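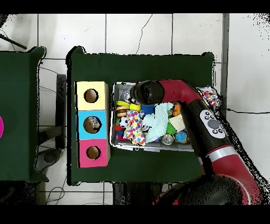 Rindley open day: notes from the sorting cell

The sign-in sheet at Rindley has 36 lines on it and a column headed "Closed-toe shoes Y/N". I wrote Y. The man ahead of me wrote "mostly" and was sent back to his car.

I went along on 2022-04-09 because our own site is getting an arm before the end of the year and I am the one who has to write the rules for it. The tour was billed as "Good Practice in Small Robot Cells", which pulled a bigger crowd than I'd have guessed, though the sausage rolls may have had something to do with it.

Tibor Lakatos runs the sorting work and did most of the talking. The task is picking mixed items out of a grey bin and putting them in the right box, pink, blue or yellow. Toys, bits of cloth, cans. It is the sort of job a four-year-old will do for a biscuit, and the written procedure for it is 24 pages long.

I asked to read it and was given a chair and a cup of tea. Most of it is sensible. A few parts I'll be pinching:

The person at the bench says "hands in" before reaching over the table and "hands out" after. Out loud, even when alone. Tibor admits this feels ridiculous for the first fortnight.

No run starts until the bin contents match the day's list. The list names each item in plain words and there is a rule against nicknames, brought in after a week when two shifts meant different things by "the fluffy one".

Soft goods have their own section. Cloth can hang over the side of the bin at the start of a run, but whoever is on shift notes it down. Towels get a paragraph to themselves.

The stop button is tested at the start of every shift and initialled. The rule used to say "regularly", and Tibor read that word out to us the way other people say "asbestos".

The part I liked less was the floor. Section 15 says cables are to be "managed", and leaves it at that. I've written plenty of clauses like it and know exactly what they're worth. A woman from Gadesen asked who does the managing and we all had a good look at the tiles. To his credit Tibor wrote the question down.

We also got the incident log, which I didn't expect. There are 83 entries since November, nearly all of them dropped objects, plus one headed "visitor leaned on table". They log the boring ones on purpose, and new starters read the lot in their first week. Ours has three entries and I don't believe any of them.

Then a fellow from Sostero gave a talk on risk assessment templates, with slides, and the room got very warm. I left with a tote bag, a copy of the shift checklist and a sausage roll in a napkin. The checklist is on the shared drive under Marti. Please read it before the next meeting and send me your cable ideas.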